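The Town That Asked for the Off Switch

I first heard about the Tretdale cameras from a flyer taped inside a laundromat window. It was printed on yellow paper, it had one too many exclamation marks, and it said WHO IS READING YOUR PLATES? in letters as tall as my thumb. I took a picture of it, forgot about it for a month, and then found it on my phone while I was waiting for a dentist. That's how most of my stories start, I'm sorry to say.

So I drove up in October. Tretdale is a river town with a shut paper mill, a very good pie counter and, at the time, 18 license plate readers on poles. The city had signed for them in the spring. The vendor was a company called Civach, and the contract went through on the consent agenda, tucked in with a culvert repair and a new mower for the parks department. No discussion, one vote, done by 7:15 in the evening.

The people who put up the flyer call themselves the Camen Street Group, after the road where the first pole went in. When I met them they were arguing about envelopes. They'd ordered the wrong size, and a whole stack of letters to the council had to be folded again by hand (I folded a few, badly). I had expected privacy die-hards, and there was one man with tape over his laptop camera, but mostly I got parents, a school bus driver, two retired nurses and a woman who runs a bait shop. The bait shop owner had the best line of the evening. "I don't care if they know I'm at the store," she told me. "I care that they keep it."

Keeping it is the whole fight, really. A plate reader takes a picture of every car that goes by, turns the plate into text, and stores it with the time and the place. One reading is nothing much. A year of them is a diary you never agreed to write - which church, which clinic, whose driveway on a winter night. The original contract let Civach hold the records for 2 years and share them with any agency that used the same system. The group wanted to know which agencies those were, and in July they filed a public records request to find out.

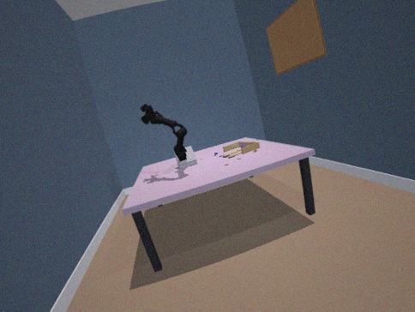

The answer was 167. I had to read that page twice. There were departments on it from states I'm fairly sure no Tretdale pickup has ever visited. The list came back as a scanned PDF, slightly crooked, with no way to search it, and the bus driver typed the entire thing into a spreadsheet over a weekend so the rest of them could sort it by state. She told me she did it with a baseball game on, and that her team lost.

I should say that the police department wasn't hiding under a desk. An officer there gave me a long, friendly hour and a cup of terrible coffee. He told me the readers had helped them find a stolen van and, in August, a man with dementia who'd driven off in his daughter's car. I believe him, and I'd want that man found too! When I asked who checked the searches to see that they were proper ones, he said the software kept a log. When I asked who read the log, he thought for a while and said he'd get back to me. To his credit he did, the next morning, and the answer was that it wasn't anyone's job.

The group got hold of that log as well, eventually, after a fee dispute that I will spare you (it concerned the price of photocopies and it got surprisingly heated). Every search has a box where you're supposed to type a reason. A lot of them said "inv." Some said nothing more than a period.

Then came the November council meeting, and more than 200 people turned up for a room that was never built to hold them. They stood down the stairs and out onto the sidewalk, and somebody ran a speaker cable through a window so the folks outside could hear. I was wedged against a radiator. It was on. Public comment went until nearly midnight and it was a good deal more polite than I'm used to from these things, apart from one man who wanted to talk about the mower.
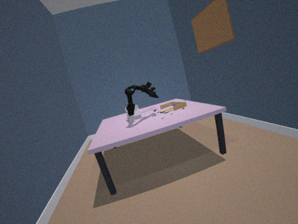
What struck me was how narrow the asks were. Hardly a soul got up and said to tear the poles down. They wanted the records deleted fast unless they were tied to an open case. They wanted sharing switched off by default, with the council voting on each outside agency in public. They wanted a real reason typed in that box, and a person outside the department reading the log every month. One of the nurses compared it to patient charts, where you can look at the file if you're treating the patient, and if you're just curious you lose your job. I saw a couple of council members write that down.

Civach sent a representative, who'd brought slides. He was pleasant and quick and he said "community partner" a lot. A teenager asked him whether the company could turn a camera off if the city told it to, and he explained that it would depend on the terms of service. That got the only boo of the night.

The council put off the vote and came back to it in December, by which time the company had found that its terms were a bit more flexible than they'd looked. Tretdale kept its readers. It also got a short deletion window, an end to automatic sharing, and a monthly audit done by the county clerk's office, with the results posted online where anybody can download them. The group had wanted more. A few of them voted against accepting the deal at all, and there was some coolness over the cookies afterward.

The thing has started to travel, too. Chacko, the next town down the river, has a contract of its own up for renewal in the spring, and people there have asked for the spreadsheet. The Camen Street folks sent it over along with their records request, so that the Chacko people only have to change the name at the top. They've also passed along some advice about envelopes.

I went back up in January, mainly for the pie, and stopped by the corner where the first pole stands. The yellow flyer was still in the laundromat window, pretty faded by then. Next to it was a printout of the first audit, and a woman with a basket on her hip was reading it while her dryer ran.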